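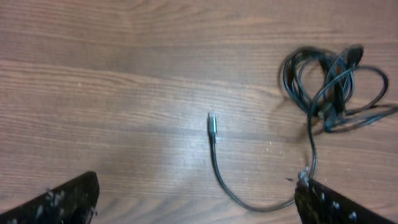 Cable work, seen from the gripper.

Print this page | E-mail this page

About the Stustcombe Robot Club

We are an after-school club for pupils in Years 9 to 13. We meet on Thursday in the technology block and finish at 5.30. Mwanaisha Rashidi started the club and still runs it, with help from Mwangi Mwakyusa on electronics.

This year's project is cable handling. Members write the code that moves the arm to a connector, closes the fingers and lifts. Each try is recorded, and we have 2,939 so far. The target for the Hellero Cup in June is 3,000.

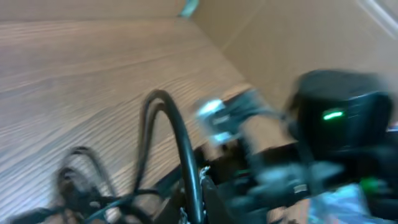 Arm and cables at close range.

New members need no experience. The fee is £10 a term, which covers parts. Ask at the school office for a form.

Comments (3)

Bunnag: Can Year 8s come along?

M. Rashidi: Sorry, Year 9 and up. Try the Lego group at lunch.

Skeditz: Our lot are entering the Cup too. See you there.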